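I have decided to sort the paper in my house. All of it. I am telling you so that I can't quietly stop. A thread.

The paper lives in the hall closet, in a box that once held a Prondholm bookcase. The bookcase was bought to solve the paper. The bookcase now holds a lamp, some candles and a bowl of batteries whose condition is known only to God.

I should say I am not a disorganized person. I can find anything in that box. It just takes an evening and I come out of it a little older.

What set this off: I needed the warranty for the dishwasher, a Gelmont, nine years of loyal service and then a noise like a goose. I found the warranty. I found it under 11 takeout menus, four of them for the same place, which closed.

The warranty had expired, obviously. It expired while lying under the menus. I like to think they kept each other company.

So I went out and bought zipper pouches. The document-sized kind. I stood in the aisle at Clollent for a good long while choosing between pouches, binders, accordion files and a thing called a "life organizer" that cost more than my shoes.

The accordion file and I have history. I owned one in college. It had a little elastic loop that went over a little button, and the elastic lasted until August, and after that it was just a fan.

Binders need a hole punch. I have a hole punch. It's somewhere in the box.

Pouches, then. Clear, green zipper, comes in a pack. The pack said "transform your paperwork," which is a lot to ask of a bag.

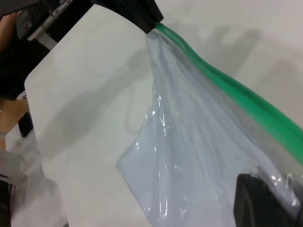 The first thing I learned is that you should not label the pouches before you sort the paper. I labeled mine first, with great confidence: HOUSE, CAR, MEDICAL, MONEY, IMPORTANT.

Think for a minute about what IMPORTANT does to the other four.

By the end of the first hour IMPORTANT had everything in it. It wouldn't close. MONEY had one receipt for a garden hose. I no longer have the garden hose or, strictly speaking, a garden.

So all the labels came off again. They did not come off well. The pack said they would "peel cleanly," and I've added that to my list of grievances, which will need its own pouch.

Round two. I made piles on the floor. Rule for piles: you may not read anything. You look at it, you decide, you put it down.

I read everything. I read a letter from the water company, start to finish, like it was from the front. I read the manual for a blender. I read a postcard I'd written myself and never mailed, saying the weather was nice.

A partial inventory of the floor, for the historians:

– the dishwasher warranty (deceased)
– the manual for the dishwasher, in 19 languages, none of which cover the goose
– a map of a zoo
– three spare keys taped to an index card that says "keys"
– a coupon for $2 off a ham

The ham coupon is a mystery. I've never been a ham person. Somebody saw something in me.

Someone asked in the replies whether I've considered scanning it all. I have. I did. I have a folder on my computer called "scans" and inside it is a folder called "scans new" and inside that is one picture of my thumb.

Someone else said to just throw everything out. I admire you, and I'd like to know what you do when a man at a counter asks for the original.

Because there's always a man at a counter. You bring him the copy and he looks at it the way you'd look at a fish someone handed you on the bus.

OK, back to the floor. The big discovery of round two is that most of my paper isn't about anything. It's cover letters for other paper. "Please find enclosed." I've found the please-find-encloseds. The enclosed has moved on.

I also found an entire packet from the people who put in my windows, a firm called Gautier, who as far as I can tell sent me a page for every pane. Glass is see-through. The paperwork is not.

Recycling pile: up to my knee. Keeping pile: up to my ankle. I'd call that the best ratio of my adult life.

Then there's the blank paper. I had not planned for the blank paper. It kept coming up out of the box between the other things, perfectly good sheets with nothing on them, like I'd been filing silence.

Some of it was the last page of something, where the printer spits out one more to be thorough. Some of it I can't account for. I bought a pack of 200 sheets last winter because I was "out."

You can't recycle it, it hasn't done anything yet. You can't put it back in the printer, because the printer can tell it's been places.
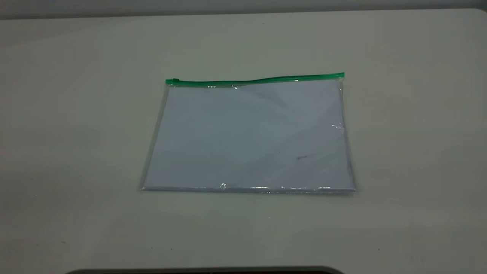

My system now has a category for it, and I'll defend that category to anyone. The instinct is to shove spare paper in a drawer, where the corners curl and something from the kitchen gets on it. Plain white sheets in a clear pouch, zipped all the way across, take up the room of a magazine. They fill it nearly to the seams, so they've got no space to slide around and get ideas. It's the tidiest thing I own and there's nothing written on it.

I am aware of how that sounds.

Practical notes, for the three of you who are here for practical notes:

Don't fill a pouch to the point where you have to talk to it. If you're saying "come on" to the zipper, take some out.

Store them standing up, like records. Lying flat in a stack, the one you want is at the bottom. I've run this experiment many times without meaning to.

If you're going to label, put a slip of paper inside, facing out. The whole point of a clear pouch is that you can see into it. It took me a ruined set of stickers to arrive at this, and I'd like some credit for arriving.

Put the boring things in front. You'll never want the tax stuff for fun, so when you want it you'll want it fast, with a phone against your shoulder.

One pouch is allowed to be nonsense. Mine has the zoo map, the postcard and the ham coupon. The slip says MISC but we all know what it is.

The final list, as of tonight: HOUSE, CAR, MEDICAL, TAXES, APPLIANCES, BLANK, MISC. There's no IMPORTANT. If it's in a pouch it already knows.

APPLIANCES was almost KITCHEN but then where does the vacuum go. I lost a good chunk of the afternoon to where does the vacuum go.

CAR is the thinnest. It contains the title, the insurance and a parking ticket I paid and kept, in case they ever come at me about it. I want them to come at me about it. I'm ready.

MEDICAL is mostly eyeglass prescriptions, going back years, so you can follow the plot. It's not an uplifting plot.

To the person asking if the pouches are waterproof: the pack says "splash resistant." I haven't splashed them. I'm not going to start splashing the house papers for the thread.

To the person asking where the lids are: it's a zipper. There's no lid. I think you may be in a different thread, and I hope it's going well over there.

To everyone asking about the dishwasher: still making the goose noise. I've got the manual filed, the warranty filed, the receipt filed. I could put my hand on any of them in ten seconds. It honks on.

The repair place wants the model number, which isn't on the manual, the warranty or the receipt. It's on a sticker on the dishwasher. I walked over and looked at it.

I wrote it on an index card and put the card in APPLIANCES. Then I realized the fridge would feel left out, so I did the fridge. Then the oven, whose sticker is on the back, where only the wall can enjoy it.

The box itself I've broken down and put by the door. There was one more sheet of paper stuck under the bottom flap. It was the assembly instructions for the Prondholm bookcase.

I built that bookcase without them. This explains the shelf.

I'd file them under HOUSE, except a bookcase isn't the house, and it isn't an appliance, and I've just spent a whole day being strict with myself. They're on the counter. They can stay on the counter tonight.

One pouch left over from the pack, by the way. Still empty. I've put it at the back of the row, and I'm trying not to think of names for it.

Update, next morning: mail came. Three envelopes and a catalog. One says "important document enclosed" on the front in red.

It was about gutters. It's in the recycling with the catalog. The other two are on the counter, on top of the bookcase instructions, and yes, I see what's happening there.

Going to deal with the counter after lunch. Anyone who wants a coupon for a ham, my messages are open.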